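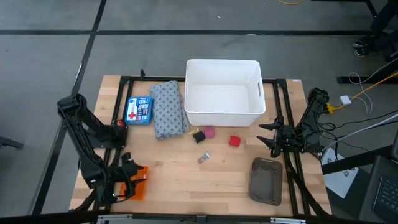
White bin, folded cloth and first aid kit at the back of the table.

Latow co-op guild, notes from the July 15, 2023 meeting

Me (Wing-sze Yau) on notes again, so sorry for typos!

Senirby event: opens after the patch. You need 200 shells to unlock the harbour, and almost 4,000 for the lighthouse (ouch). We agreed to pool shells for the harbour first, then see who's still awake.

Gifting: limit stays at 40 a day. I moaned, got outvoted, fine.

Barn: Lui wants level 215 before we let newcomers raid it. Agreed, but anyone who joined in April is let off.

Hendico crops: carried over, we ran out of time.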